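Sunday, late

Finally got the gears out! They've been in the Niromlow tin since February and I kept walking past it feeling guilty, so after lunch I cleared the green top, put the radio on and had a proper look at what I've got.

Blue everything, it seems. I do like the blue, it's so cheerful (Kagiso Xaba says it looks like nursery stuff, but he also paid 500 for that Procházka clock kit and never opened it, so I'm not listening).
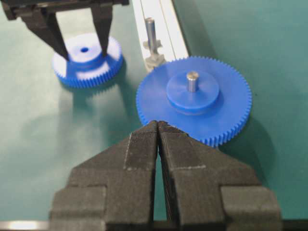

Big gear with its pin in, the smaller one behind.

The teeth on the large one are lovely and fine. I'd forgotten how pleasing a steel pin looks coming up through the middle of a hub, all shiny on top. The little one has just its bare hole for now, and I need to dig through the Grulluvine bag to see if I've a spare pin that fits. I think I ordered 5 and lost most of them down the back of the bench, typical me.

Then the rail. I dithered for ages between this length and the shorter one and I'm glad I went long, there's bags of room to shuffle things along the grooves if I change my mind (I will change my mind).
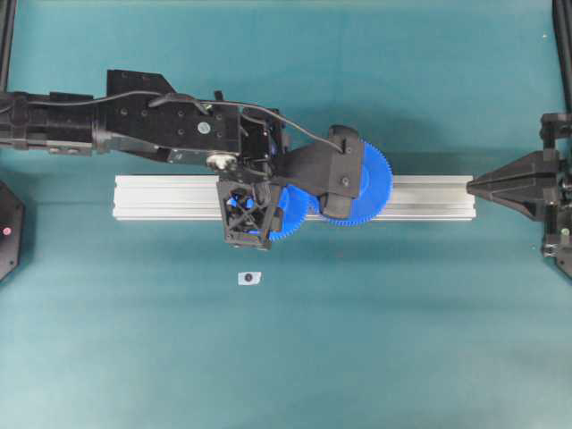

The aluminium rail laid out, blue bits above it.

Tea at four, toast, rang Mum. She wanted to know what it's all for and I said it's going to be the Skulavau winder, and she said "oh yes" in the voice she uses for my projects. 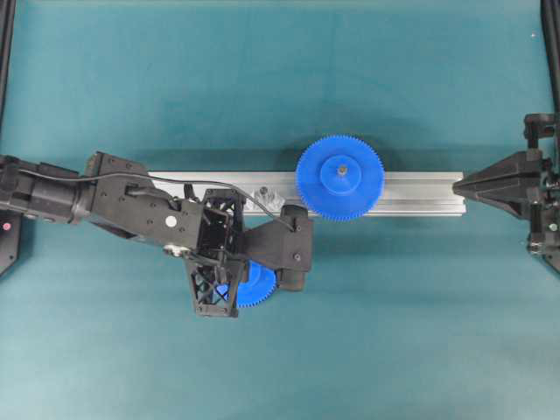 Notebook 17, p. 42

I do love how the big gear looks up on the rail, sticking out both sides like a hat that's too large. Must sort that spare pin, and ring Kagiso back about borrowing his calipers. Bed now, it's gone eleven and my neck's stiff.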